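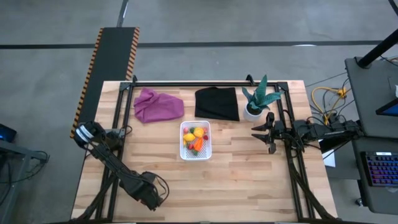 From the Controls Corner: the planner learns some manners

If you have walked past the two-arm table at Calta this fall and heard sighing, the sighing was us. The arms were fine. The arms are always fine. Our trouble since October has been with Skeren, the piece of software that decides which arm goes where, and which for a long stretch had the social skills of two people trying to leave through the same door.

For readers who joined after the last newsletter: Skeren sits between perception and the low-level controllers. It gets a list of objects with poses and confidence scores, gets a goal ("fruit in basket"), and hands each arm a path. The old version planned the left arm first, treated that path as a moving obstacle, and then planned the right. Simple to write, simple to explain, and deeply unfair to the right arm, which spent a good part of its working life parked and waiting for permission.

Olaia Robles got tired of it and put both arms into one planning problem. This is the proper way to do it and also the slow way. Her first build took 520 milliseconds to come back with a pair of paths, during which both arms stood perfectly still, so at least things were equal. After she cached the collision checks for the parts that never move (table, rails, the arms' own bases) it came down to 389. We would like it lower. We say so at every meeting, and Olaia writes it down each time with great patience.

The other half of the story is perception. Eusebio Villanueva maintains the pose estimator, and he would like it known that toy produce is harder than real produce. It is shiny, it is the wrong shape, and half of it is red. A strawberry next to a raspberry looks to the segmenter like one lumpy red thing, and the grasp it proposes for one lumpy red thing is down the middle, where there is nothing to hold. Overhead lights on glossy plastic don't help. For a while the highlight on the lemon was being tracked as its own object, with a confidence score most of us would be proud of. 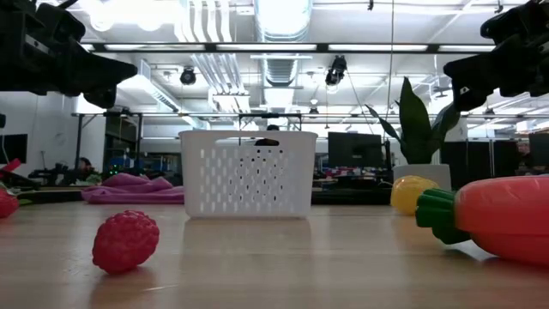 The fix was dull and has held up so far. Masks now have to agree across camera views before an object makes the list, and anything that shows up in only one view goes into a "maybe" pile that Skeren plans around but won't reach for. The maybe pile was Rocío Ibarra's idea. It was also Rocío who noticed that objects could go into it and never come out, so that after a long session the planner was tiptoeing around a table full of ghosts. They now expire after 30 frames.

The basket deserves a paragraph. It has holes in it, and depth data goes through holes. The old collision map took this as good news and concluded that the basket was mostly air, with a few floating bits of plastic that a confident gripper could slip between. We have stopped letting it form its own opinion. The basket is now a fitted model with solid walls and an open top, placed by its rim, and the point cloud inside that volume only gets used for working out what is already in there. If you have something similar running on your own table (the Sowerby folks asked), the config key is container_mode and the default is still wrong. Set it to "rim" by hand until the next release.

Some smaller items. The replay viewer can now step both arms on one timeline, which Maite Collado had been asking for since before there was a viewer. You can scrub back to the moment the two paths were handed out and see which constraint was active at each step. It is also the fastest way to settle an argument about whose module was at fault, so expect fewer arguments, or shorter ones. Log files from the older format will open, but the gripper widths come up in the wrong units. Divide, or wait.

Leaves are still unsolved. Anything with a leafy top gets a bounding box that includes every leaf, and the planner then gives that box the kind of clearance you would give a parked truck. Olaia wants soft obstacles with a cost for touching. Eusebio wants the leaves segmented separately. They have agreed to build both, in 2 branches, and compare.

The release notes will go up on the Brolside page once Gisela Janssen has read them and taken out the jokes. Bug reports go to her as well, with a log attached, please. "It did the thing again" is not a log.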